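Let the slow demonstrators teach

18 Feb 2020

Most of the advice given to people who show robots how to do things is about speed. Keep the session moving, don't dither, get as many good runs as you can before lunch. I have given that advice myself, and I now think it is mostly wrong.

The job I know best is sorting and moving small objects in and out of trays by remote control. One person sits at a pair of handles, the arms copy what the hands do, and every run is recorded. Later a model is trained on the recordings and we find out what we taught it. At Lovico we have kept up this sort of work since October, with computer mice as the objects, and I have sat in on enough sessions to have a view.

A mouse is a good thing to teach with. It is smooth, it is rounded on top, and it has two sides that can be gripped and two ends that mostly can't. A hand deals with all this without thinking. A gripper with two stiff fingers has to come in square across the narrow part, go low enough to get past the curve, and close before the thing slides. A person at the handles learns this in an afternoon. The trouble starts after that, once they have learnt it.

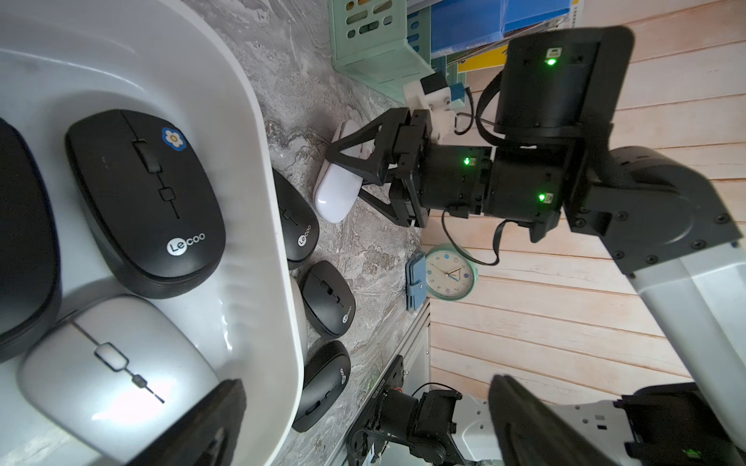 A practised operator stops approaching a mouse and starts swooping on it. The arm comes down at an angle, the fingers close while the wrist is still turning, and the mouse is up and away in one movement. It looks very good. The operator can do it because they are watching the whole table and correcting as they go, and half of those corrections are too small or too quick for the recording to make much sense of. What the model gets is a curve through the air with a grab somewhere along it. When it tries the same curve on a mouse lying a little further round, it pinches the edge and the mouse spins off.

We had one comparison that changed my mind. Two people recorded the same tray task, 34 runs each. The first was our quickest operator. The second was Fredy Quintero, who had been at the handles for nine days and was slow enough that people went to make tea while he worked. He stopped above each mouse before going down. He lined up the fingers, went straight down, closed, waited, and lifted. If he was off, he went back up and did it again from the top. Trained on the quick runs, the arms got 16 out of 34 attempts. Trained on Fredy's, they got 29.

I don't claim that one comparison settles anything. The two sets were recorded on different days and the trays were not laid out by the same person. But I have seen the same pattern in smaller ways since, and the reason seems plain enough to me. A pause is information. When the hand stops above the object, the recording says that this is the place to be before going down. When the hand goes back up after a miss, the recording says what a miss looks like and what to do about it. Fast operators hardly miss, so their recordings contain nothing about recovery. The model then meets its first miss alone, with nothing to copy.

There is a second point, about two arms. With a pair of arms over one tray, the quick operator tends to use both at once. One is setting down while the other is already reaching past it. People who are good at this are proud of it, and they should be, but the order of events gets lost. Was the right arm waiting for the left, or did it just happen to be later? A slow operator moves one arm, parks it, and moves the other. It is dull to watch and easy to learn from.
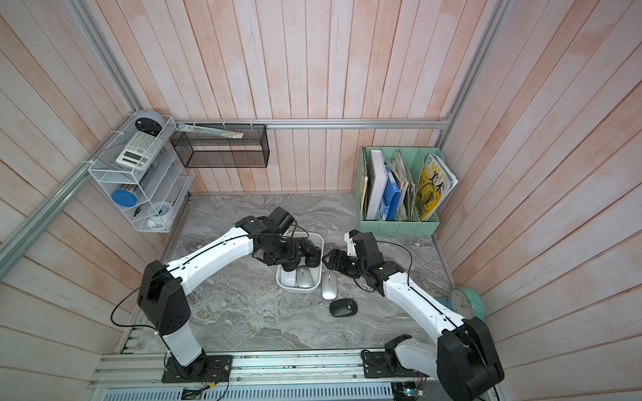

Vidmar wrote back, when I sent round an early version of this, that slow data makes slow robots, and that no customer will pay for a machine that hovers over everything like a nervous waiter. If the arm takes 20 seconds over each item, the reply went on, then the customer will hire a person, and the fact that it rarely drops anything will be no comfort.

It is a fair objection and I don't have a full answer to it. The model does copy the pace along with everything else. We have tried playing the recordings back faster, and up to a point that works, as long as the closing of the fingers is left at its own speed. Past that point the arms start to shake. I would still sooner start with something slow that works and speed it up than start with something fast that fails half the time.

What I would change first is how we pick and praise operators. At Lovico the board by the door ranks people by runs per hour. The figure is easy to collect, so it gets collected. It pushes newcomers to drop the very habits that make their recordings useful, usually within a fortnight. Fredy is much quicker now than he was. I looked at his runs from last week, and the stop above the mouse has nearly gone.

I have asked for the board to come down. For now it is still up.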